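Peg board (assembly)

A peg board, or assembly board, is a flat plate with raised bits on it and a set of loose parts that go onto or into those bits. I've been collecting and writing about them for years, so forgive me if I run on a little!

The board itself is nearly always a plain rectangle, and white is popular (my own Rotcombe is gray and I regret it every time I drop a gray peg on it). Blue parts on a white board are lovely to work with, your eye goes straight to them.

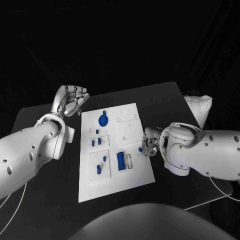

Parts come in all sorts of shapes. Beginners' sets stick to pegs, and the fancier ones add gears, knobs and disks. Albane Renaud, who sold me my first Brolla, sorts hers by fit, loose to snug, and I've copied her ever since. A snug part wants to be held low and straight over its spot – tip it even slightly and it jams.

Some boards have small raised plates, called fixtures, fastened on top. I like these a lot, you can move them about and get a new puzzle out of the same old board.

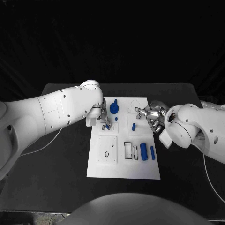
Names and makers

Brolla calls them "fit boards" and Atileck says "task plates," though I've never heard anyone say that out loud. The Atileck catalog lists 612 loose parts, and I own far too many of them.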